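**2023-07-15 | Laboratory news**

# Kenora Laboratory Completes First Round of Gripper Comparison

The Kenora Laboratory for Household Robotics has completed the first round of its comparison of two-finger grippers for table clearing. The work began in February and covered three gripper models, all mounted in turn on the same pair of arms and operated with the same controller. A total of 590 trials were recorded and scored.

The comparison was requested by the laboratory's partners at Carnier, who supply the arm controller, and by Dolley, a maker of replacement fingertips. Both firms wished to know how much of the difference between grippers seen in earlier tests came from the shape of the fingertips, and how much came from the way the gripper closes.

Earlier tests at the laboratory had used wooden blocks and plastic cylinders of known size. These are easy to measure and easy to replace, but they do not bend, leak, or tear. For the present round, the team chose to work with what is left on a table after a shared meal, including soft packaging, food, and dishes. Items were placed by hand before each trial, and no attempt was made to repeat a layout exactly.

"A block gives you a clean number, and we still use blocks for calibration," said Yeshi Zeleke, who directed the comparison. "A paper cup gives you a different answer each time you squeeze it. We wanted to see which grippers could cope with that before we asked anyone to write new software."
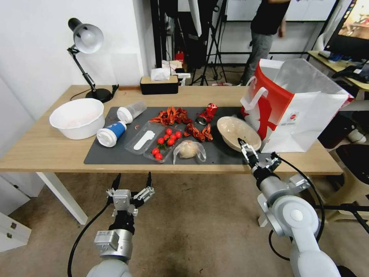
Each trial was limited to one item. An operator guided the arms through a pair of handheld controllers and was asked to lift the item, carry it to a container, and release it. A trial was scored as complete if the item reached the container without being dropped or visibly damaged. Items already crushed or torn before the trial were scored only on whether they were carried and released.

The three models are listed in the report by their closing method and fingertip.

| Gripper | Closing method | Fingertip | Mean time per item |
|---|---|---|---|
| A | Parallel | Flat, rubber-faced | 13 seconds |
| B | Parallel | Narrow, pointed | 8 seconds |
| C | Angular | Curved | 13 seconds |

Gripper B gave the shortest times and was preferred by the operators for small food items and for the edges of thin packaging. It also left the most marks on soft food. Gripper A was slower to position but held cups more securely, and it was the only model that did not puncture a plastic bag during the round. Gripper C performed well on cans and poorly on anything flat.

Large dishes were difficult for all three. A bowl can be held by its rim with one gripper, but it tends to turn as soon as it leaves the table. Operators had better results when the second arm supported the opposite side, although this took nearly twice as long as a lift with one arm. The report recommends that bowls and plates be treated as two-arm tasks in later rounds and timed separately.

The round also drew attention to cable routing. On several occasions a gripper cable limited the rotation of the wrist, and the operator had to back away and approach from another side. Zlatko Omerović, the laboratory's mechanical engineer, has prepared a revised cable guide that holds the slack closer to the forearm. It will be fitted to both arms before testing resumes.

"Some of the time we charged to the gripper really belonged to the cable," Mr. Omerović said. "I would not read too much into a difference of a second or two until the guide is in place."

Controller settings were left unchanged throughout the round. Closing force was set once for each gripper, using the calibration blocks, and operators were not permitted to adjust it between items. The laboratory recognizes that this placed the rubber-faced model at some advantage with cups, and a smaller test with variable force is planned. Carnier has agreed to provide a controller update for that purpose.

A second round will be carried out with the Kassa arm, which has a longer reach and a different wrist joint. Grippers A and B will be carried forward. Gripper C has been returned to its supplier with a summary of the findings, and may be included again if a flatter fingertip becomes available.

The full report, including scoring sheets and the list of excluded trials, is available to partner organizations through the laboratory office. Partners who wish to propose items for the second round should submit them in writing to Ms. Zeleke's team. Proposed items must fit within the reach of both arms and must not include glass or open flames. Food items are accepted, provided that they can be stored in the laboratory refrigerator and discarded at the end of each session.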